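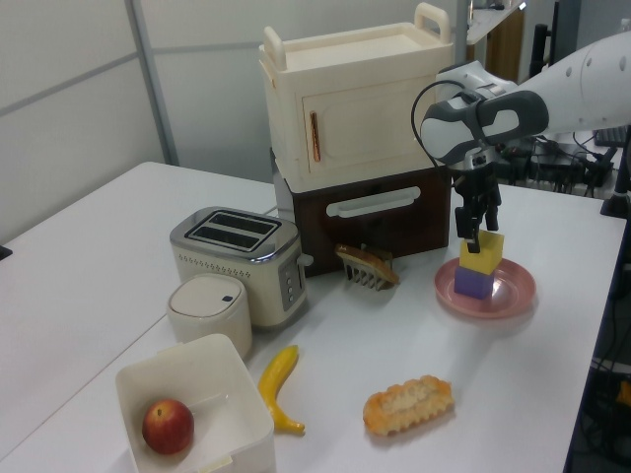 Page 2

Budville Lakefront Listings Project
Progress report to the lending partner, period ending in April

Work done in this period

The listings site went live at the start of the period with 40 properties. It now carries 65, made up of houses, cabins and vacant lots on the north and east shores. Every listing has a price, lot size, tax parcel number and a note on water access. The old site left water access out of most entries, and it was the question our office got most often by phone.

Lot lines were the slowest part. The county plat maps for the Plesstead addition were redrawn at some point and the older deeds still refer to the first version. We checked each Plesstead lot against both maps before posting it. Two lots were held back and are with the title company.

The search page lets a buyer sort by price, acreage, road type and whether a dock permit is already in place. Dock permits do not always pass to a new owner, so the page carries a short notice telling buyers to confirm with the lake authority before closing.

Site traffic and inquiries

The site had 1,140 visits in April. Most came from people looking at cabins in the lower price range. Vacant lots get fewer views but produce more written inquiries, mainly from buyers asking about septic approval and building setbacks. We have added both items to the lot listing form and are filling them in as the sellers send paperwork.

Inquiries go to a shared mailbox and are assigned each morning at 9:00. Replies go out the same day unless the question needs an answer from the county. During the first weeks some messages sent from phones did not reach the mailbox. Vurora, the contractor for the site, found the fault in the contact form and fixed it. Anyone who had left a phone number with the office was called back.

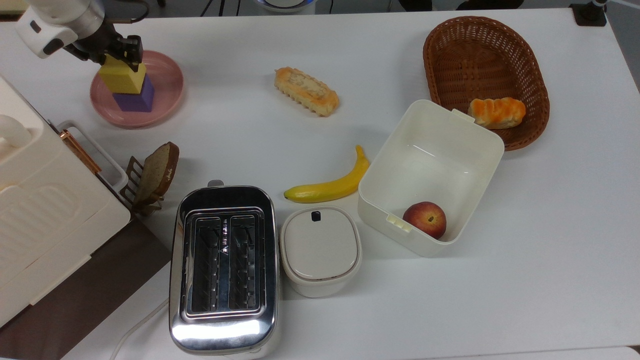 Yellow block and purple block on the pink plate, with bread and a basket farther along the table.

Rental section

The rental section is behind schedule. It was due to open with the sales listings, but the booking calendar supplied by Tahiri did not handle weekly rentals that start midweek. A revised calendar is being tested now on a small group of cabins. Owners of those cabins still take bookings by phone and enter them by hand, which is extra work for them, and we have had complaints.

We propose to open the section with listings only and add online booking later in the summer. This would let owners advertise for the main season. It needs no change to the budget, but it does move the final Tahiri payment into the next period.

Spending

Spending is within the approved amount. Photography cost less than planned and the plat map work cost more – the two roughly cancel out. Printing of the shoreline map for the front counter has been put off until the two Plesstead lots are settled, as the map would otherwise have to be printed again.

No funds have been moved between budget lines. If the map work runs over again in the next period we will ask for approval before moving any.

Work planned for the next period

Listings for the west shore, starting with properties on paved roads.
Septic and setback details for all vacant lots.
Rental listings, without online booking.
A page on flood insurance and lake level records, with links to the public sources.
Final check of the two held Plesstead lots, once the title company replies.

Decision requested

Please confirm in writing whether the change to the rental section is acceptable. Owners need to be told before they set their summer rates.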